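The Catterall Set

Howard Penrose did not believe in the board. He had said so on the phone, he said so again in the car, and he meant to go on saying it until somebody gave him a reason to stop.

"It's a toy," he told his niece, who was driving. "A plank and some blocks. I spent 88 dollars on a haircut and a clean shirt for a plank and some blocks."

"You spent 88 dollars on a haircut?"

"And a shirt."

Dana kept her eyes on the road. They had passed the sign for Maltstead and the one for the cider place, and the October fields had gone the color of cardboard. Her uncle had worked 4 decades in estate claims, which meant he had been lied to by nearly every kind of person, most of them grieving. He had seen paste sold as diamonds and a "Civil War" sword with a staple in the scabbard. He could not look at a spoon without wanting its paperwork.

The claim this time was from the Sturnance School, which had closed, and whose last director said that old Catterall had left her a way of sorting people. You gave a person the blocks. You asked the person to put them in order. You didn't say what order. From what they did in the next few minutes, Catterall had been able to tell you whether they would be happy in their work. A company named Zultier had offered 600 dollars for the blocks and a good deal more for the method, and the heirs wanted to know if the method was worth anything.

"It's worth 600 dollars," Howard said. "The blocks are worth ten. The rest is the story."

"You haven't seen it yet."

"I've seen the story. I've seen it 400 times."

The director let them in by the side door and took them down a hall that smelled of floor wax. She did not offer coffee, and Howard marked that in her favor. People with something to hide tended to bake. She opened the workroom and stood back.
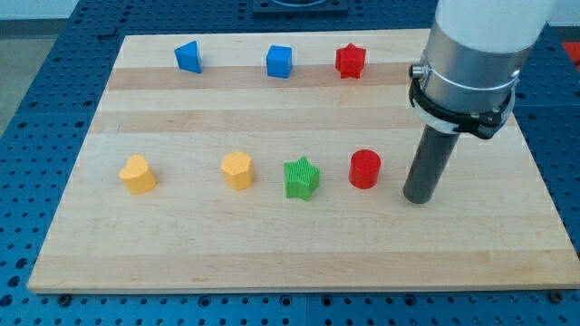
What Howard Did

He walked around it once. He had expected something older. The yellow heart sat a little crooked at one end of its row, and he wanted to straighten it, and he noticed that he wanted to, and he put his hands in his pockets.

"There's no right answer, I suppose," he said.

"I never heard one," said the director.

"Convenient."

"I thought so too, my first year."

He bent down. Two of the blocks were stars, a red and a green, and it bothered him that they weren't together. You could put the stars side by side. But then you were going by shape, and there was only one heart, and what did you do with the heart? You could go by color. That gave you two reds, two blues and two yellows, and the green star left over with no one to sit next to. He looked at the green star for some time. It had fine ridges on top, running on a slant.

"Who made these?"

"I don't know."

"There's no record?"

"There's a cigar box of receipts. You're welcome to it."

He believed her, which annoyed him. He had a list of questions in his jacket and he didn't take it out. Dana had found a stool and was reading something on her phone.

"What did Catterall say about you?" he asked. "When you did it."

"He said I'd stay too long."

"And did you?"

She looked around at the room. "I'm the one with the keys," she said.

Howard grunted. Any fool could tell a young teacher she'd stay too long. Half would, and the other half would never come back to complain. He would put that in the report, in politer language, and recommend that the heirs take the money for the blocks and promise nothing about the rest.

He asked if he could have a few minutes. The director said to take as long as he liked. Dana didn't look up.

He started with the green one.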